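Laundry folding tips from the two-arm bench
Updated 2/13/25
Filed under: Workshop tips > Soft items

These notes come out of the folding trials we ran in January on the Jekgate bench. The method is called Sulto. It splits a fold into short moves and checks the position of the cloth between each one, where our older method, Celov, planned the whole fold at the start and ran it through. Most of what follows will help anyone setting up a pair of small arms to handle clothes. A few of the tips work just as well by hand.

The result first
We gave each method 100 attempts at a pair of trousers, starting from a flat layout. Sulto finished 70 of them without a person stepping in. Celov did a good deal worse, mostly on the second fold, when the legs had drifted and the plan no longer matched the cloth.

Setting out the table
Use a plain pale top. Dark and mid-tone clothes stand out against it and the edge finding is far steadier.
Keep spare items to the sides and the back. A bin at the left is fine as long as the elbow can pass over it.
Lay trousers with the waistband at the back and the legs towards the arms. We tried them sideways and the far hem was always a stretch.
Tie cables loosely along the arm and leave slack at the wrist - a tight cable will pull the finger off line.
Check the base bolts before a long run. Ours needed a quarter turn after the first day.

Working the cloth
Lengthwise first, one leg over the other, then across. Smooth the crease before the second fold. If the item has bunched up, stop and lay it flat again. Trying to fold from a bundle wastes more time than starting over.
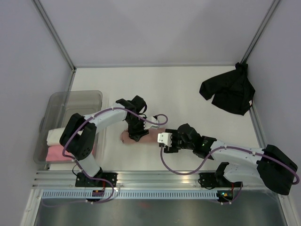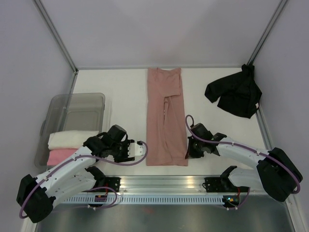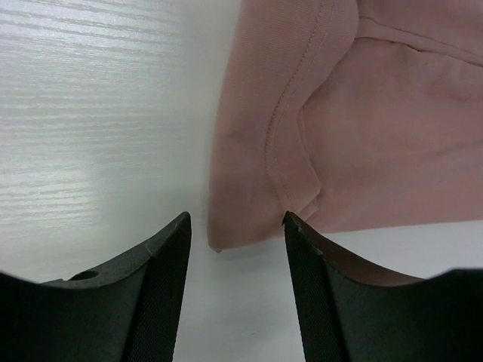
Pink cloth on the pale top, from the bench views and from close in at the fingers.

Picking up an edge
Thin knits are the hard part. The fingers will often take two layers when you want one, or slide along the hem and take none.
1. Come in low, with the fingertips just clear of the table.
2. Look for the stitching. A hem is thicker than the panel beside it and gives the fingers something to hold.
3. Close slowly and lift 5 mm, then look again. If a second layer has come up, put it down and move outwards.
4. Pull both ends apart gently before lowering. This takes out most of the waves.
The small lift in step 3 made the biggest difference of anything we changed. It adds a pause to every pick, so a full fold is slower than with Celov.

What still goes wrong
Of the failed Sulto attempts, 11 were double picks that the check missed. The layers were lined up so closely that the wrist view could not tell them apart. Others came from a rolled hem, or from a leg twisted at the knee before the first move. Black garments are a separate problem, as folds and shadows look much the same on them, and we have left them out of the figures.

Doing it by hand
The same order suits a kitchen table. Waistband away from you, one leg over the other, smooth down the middle, then fold up from the hem. Hold at the seams, as the thin parts stretch.

Next page: Jaber, a sorting method for mixed baskets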